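Killard office news, October 2020

Coming back to the second floor

The second floor at Killard opens again this month for anyone who would like to work there part of the week. You do not have to come in. If home is working for you, carry on as you are and tell your team lead so that the desk plan is right.

Desks are booked through Tendix, the same system we used for meeting rooms. Pick your desk the day before if you can. Bookings made on the morning itself will go through, but the front door list is printed early and you may have to wait while reception adds your name. Please don't swap desks once you are in, even with someone on your own team.

The kitchen is open for the kettle, the fridge and the sink. The dishwasher is staying off for now, so wash your own cup and take it back to your desk with you. The shared tea and coffee tins have gone. Bring your own, or use the machine on the ground floor, which takes cards only. Milk is still delivered and is kept in the fridge door.

Several people asked where the fruit money went while we were all away. The unspent part of the drinks and snacks budget came to 2,993 pounds at the end of the summer. We have added a small sum to make it 3,000 and it will be spent on screens and chairs for people working at home. Each person can claim up to 200 pounds. Send the receipt to Chathurika Biswas, who is looking after the claims, and put your staff number in the subject line. Claims close in December. Chairs bought before the offer was announced do count, as long as you still have the receipt.

If you want a chair from the office instead, the spare ones are in the Jireck room. They are heavy, and you will need a car.

Please look after the tables. The new ones in the shared areas mark easily and we would like to keep them for a good few years. Use a coaster for anything you drink from, cold drinks included, and wipe up spills straight away with a damp cloth. Spray cleaner is for the desks only. There are more coasters in the drawer under the printer.

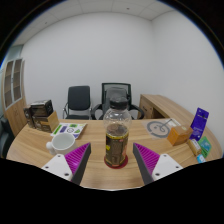 A bottle on its coaster at one of the office tables.

Post is being sorted again. Parcels for staff are held at reception for a week and then returned, so please don't have anything sent here unless you know you will be in. The Mahasneh meeting room is closed until the window has been mended. For anything else to do with the building, ring the front desk on extension 449.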